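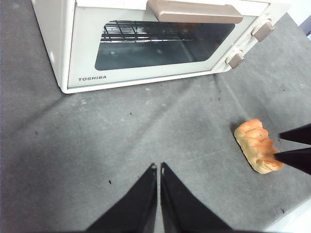
White toaster oven, grey cloth.

Notes on the new Dukia record, Brastanby, after a week with the vinyl and the download. Mostly about the rhythm section and the mix. 1/

Line-up is unchanged from the last one: Ásdís Bisgaard on drums, Sigrún Brynjólfsdóttir on upright and electric bass, Georgiou on tenor and soprano. No piano this time. The chords are left to the bass, which plays a lot of tenths and the odd double stop. 2/

Opener "Surley" is in 5 throughout, split 3+2. Bisgaard keeps the hi-hat foot on the second and fourth quavers of each group of three, which makes no sense on paper for a group of three, so count it across two bars and it lines up. 3/

Correction to the above: it's the second and fifth, counted over six, with the twos left bare. Thanks to the two people who wrote in. The transcription I had was wrong from bar 8 onwards. 4/

The soprano is sharp at the top of the range on the head of "Surley" and again on the out-chorus. Not by much. On the tenor tracks the tuning is fine. 5/

Title track is the long one. Tempo starts at 99 and drifts up through the bass solo. No click, as far as I can hear. The drift is even, the band moves together, and the return of the tune sits at the new speed without anyone pulling it back. 6/

Snare sound: tuned high, very little damping, wires fairly slack. You get a buzz under the bass whenever Brynjólfsdóttir goes below the open A. Some will call it a fault. I'd have left it in too. 7/

Drums are panned from the player's side, ride on the right. Ride is dark with a short wash. The crash is used 3 times on side one, all in the same tune, and the last of them is the loudest thing on the record. 8/

Bass is a blend of pickup and microphone. The pickup is too far forward on the ballad and the notes lose their front edge. On the two electric tracks the level is right and the low end is tidy. 9/

Vinyl against download: the download is louder and the brushwork suffers for it. The vinyl has a quieter cut and some sibilance on the soprano near the label. For the ballad I'd take the vinyl, for the last track the download. 10/

Weak point is the August suite on side two. Four short sketches, same key centre, same form, tenor always first to solo. Two of them would have done. 11/

Will post the corrected drum part for the opener once I've checked the fills in the last chorus. 12/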